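Speaker notes: Two controllers, one pair of hands

Slides are on the shared drive, these are just my notes so I don't ramble (I'll ramble anyway). Jayson is in the second row and has the demo logs open, so if I get a number wrong he'll wave at me.

Hi everybody, I'm Amado Panganiban, I work on hands at Wernlow. Jayson Manalastas and I spent most of July on one question, which controller do we want driving the fingers when the job is boring household stuff? We had two candidates. Cendau is the older one, position control, very stiff, very predictable. Kidano is the newer one and it watches motor current and lets the fingers give a little. Same arms, same hands, same task for both.

The task is shoes on a two-level rack. Pick one up, put it back down where you were told to. I picked it because I thought it would be easy! Foam shoes are light, they're squishy, and they slide on the board if you come in even slightly sideways. A stiff hand pushes the shoe before it has hold of it. A soft hand closes on it nicely and then lets it rotate on the way up. So you get to choose your failure.

Ask the room here: who has tried picking up foam with a multi-fingered hand? Wait for the groans.

Okay, next two slides, head view first and then wrist view. Leave them up for a bit, people like to look at the fingers. 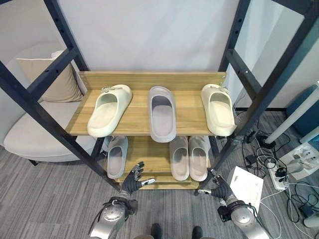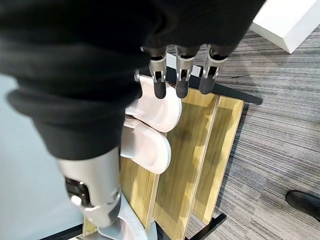 5 min read

While those are up: look at the fingertips in the wrist view. They're rounded, dark, kind of rubbery, and that's where all the action is. Everything silver behind them is structure. On the head view, point at the lower shelf, where the two shoes on the right are touching. That pair was our hardest setup. With Cendau I had to teach an approach from the outside edge, and with Kidano I could be lazier about it and let the fingers find their way in.

Numbers slide. We logged 1,644 pick attempts across both controllers and 1,038 of them counted as clean. Clean means lifted, moved, set down, with no neighbor shoved out of place. Say that definition out loud, somebody always asks. And please don't read it as a score for either controller, it's the two lumped together. The split is on the slide after this, by shelf.

What the split says, in words: Kidano did better on the lower shelf and Cendau did a bit better up top. I didn't expect that. My guess is that up top the arm comes in from above with lots of room, so stiffness costs you nothing and you get the repeatability for free. Down low you're reaching under the upper board and the wrist ends up at awkward angles, and a little give in the fingers saves you. Jayson thinks it's mostly camera, and he may well be right. From the head, part of the lower shelf is shaded by the one above it. The wrist view gets you close, but then the forearm can be sitting right over the thing you want.

(If there's time, show the clip of Kidano holding a shoe by the strap and spinning it. Big laugh in rehearsal. Skip it if we started late.)

Latency. Cendau would wait 800 milliseconds between contact and the lift command, which was a default left over from Moon, our earlier gripper project, and I didn't catch it until the second week. We reran that whole batch after I fixed it. So if you have the early draft of the report, throw it out, the plots are wrong. Sorry!

Things I'd do differently:
Label the shoes by size before starting.
Record wrist and head on the same clock from the first run.
Log motor current for Cendau too, even though it doesn't use it. We can't compare grip effort without it and I really wanted that plot.

Where we landed: Kidano for the fingers, Cendau's planner for the arm. They share a message format already, so gluing them together took Jayson one afternoon. We're moving on to boots next, with laces, and I'm a little scared of the laces.

Questions. Repeat each one into the mic before answering.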